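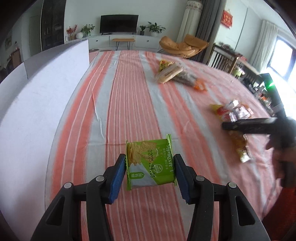 Photo: Harriet Abernathy

Purnik Wool Mattress Topper

Code: Purnik 52
Sizes: single, small double, double, king, super king
Made to order in our Gunenura workshop

The Purnik is a quilted wool topper that goes on top of your mattress and under your fitted sheet. It is 52 mm thick when new and settles a little in the first few weeks of use. People buy it to soften a mattress that is too firm, to make a spare bed more comfortable, or to take the chill off a foam mattress in winter. It will not repair a mattress that has dipped in the middle. If yours has a hollow you can feel with your hand, a topper will follow the hollow and you will still roll into it.

What it is made of

The filling is carded British wool, laid in layers by hand and held in place with stitching. The cover is unbleached cotton twill, closely woven so that the fibres do not work their way through. We do not use glue in any part of the topper. The corner straps are wide cotton-covered elastic, sewn into the side seam with a double row of stitching.

There may be small dark flecks in the wool. These come from the fleece and are not a fault. New wool also has a slight smell, mostly noticeable on the first couple of nights. Leave the topper unrolled in an aired room for a day before making the bed and most of it will have gone.

Choosing a size

Measure the mattress and not the bed frame. Older frames in particular can be a good deal bigger than the mattress sitting in them. Measure across the middle, where the sides are least likely to be rounded over, and then from head to foot. If your measurements are close to a standard UK size, order that size. The topper should reach the edges without hanging over them.

The straps fit mattresses up to 29 cm deep. For anything deeper, ask for long straps when you order. There is no extra charge, but we cannot swap them afterwards without unpicking the seam.

For two single mattresses pushed together, one super king topper works well and covers the join. If the bed needs to be separated again for guests, order two singles.

We can also make odd sizes for boats, vans and antique beds. Send a paper pattern if the corners are cut off or the sides are not straight. Everett Delacroix does the cutting and will telephone you if anything on the pattern is unclear, so please write a daytime number on it.

Will my sheets still fit?

This is the question we are asked most. A topper adds height, and some fitted sheets that were already tight will start to come off at the corners. Take the depth of your mattress, add the thickness of the topper, and compare that with the depth printed on the sheet packaging. If the packaging has gone, put the sheet on the bare mattress and see how much is tucked underneath at the corner. You want a good hand's width to spare.

Flat sheets are fine on any mattress as long as they are large enough to tuck in. Many customers with deep mattresses go up one size in flat sheets and stop using fitted ones.

A striped sheet can be useful when you are making up the bed with a new topper, as the lines soon show whether everything is lying straight. Smooth the topper from the centre outwards first, fasten the straps, and then put the sheet on.

If you use a mattress protector, it goes over the topper and not beneath it. Choose a breathable cotton one. A plastic-backed protector keeps the wool from taking up and letting go of moisture, and you may find the bed clammy.

Firmness

We make the Purnik in two firmnesses.

Regular has an open quilting pattern and feels soft at the surface. It suits side sleepers and anyone who finds their present mattress hard on the hips or shoulders.

Firm has the same weight of wool with closer stitching, so it compresses less. It suits back sleepers, heavier people and anyone who mostly wants the warmth of the wool without much change to how the bed feels.

If you are not sure, choose Regular. For couples who disagree, we can sew a king or super king with one firmness on each side. There is a line of stitching down the middle, which you are unlikely to feel through a sheet.

Looking after it

Turn the topper head to foot once a week for the first month, then once a month. Flip it over each time the seasons change. Both sides are the same.

Air it when you change the bed. Pull back the covers, open a window and leave it for the morning. On a dry, breezy day it can go outside over two lines or the back of a bench. Do not hang it from one line by its end, as the weight pulls on the stitching.

Do not machine wash or tumble dry. For spills, blot with a clean dry cloth and then sponge with cool water and a little wool detergent. Use as little water as you can. Prop the damp part up so that air can get to both sides and keep it away from radiators.

Crumbs and grit are best taken off with a soft brush. A vacuum cleaner on its lowest setting is also fine, with the upholstery attachment fitted. Avoid beater bars, which catch in the twill.

If you store the topper over the summer, roll it loosely and put it in the cotton bag it came in. Check that it is fully dry first. Cedar blocks or lavender sachets in the bag will help to keep moths away, and they need replacing each year. Do not use a vacuum storage bag. The wool can take weeks to recover and sometimes does not recover fully.

Delivery

Each topper is made after you order. Allow 16 working days, or longer if you order in September, when we are at our busiest. It comes rolled in its storage bag inside a cardboard sleeve. The super king is heavy and awkward on stairs, so have a second person to help.

The driver will deliver to the front door only. If you live in a flat, please tell us the floor and whether there is a lift. We do not take away old toppers or mattresses.

Returns

You can send back any standard size within 29 days, provided it is clean. Use it with a sheet or protector during that time. Keep the cardboard sleeve until you have decided, as couriers will not accept the topper without it. Odd sizes, split firmness and long straps cannot be returned unless we have made a mistake.

Repairs

Straps and seams are repaired free for the first 2 years. After that we charge for time and thread. We can also open an old Purnik, add wool where it has thinned and close it again. Paloma Halvorsen runs the repair bench and will give you a price from photographs before you send anything.

Customer comments

"Bought for the spare room, where the mattress is like a board. My sister stayed for a fortnight and had no complaints. The smell had gone by the second night. I did have to buy deeper sheets." Gwendolyn Escobedo, double, Regular

"Warm without being too hot. I would have liked handles on the sides for turning it, as it is a struggle alone." Amos Begay, king, Firm

Goes with

Yazzie cotton mattress protector, all sizes
Trinik wool pillow, standard and long
Cedar blocks for storage
Spare storage bag, please state size

To ask for a wool and twill sample, use the contact form and put "Purnik sample" in the subject line. Samples are free and go out by ordinary post.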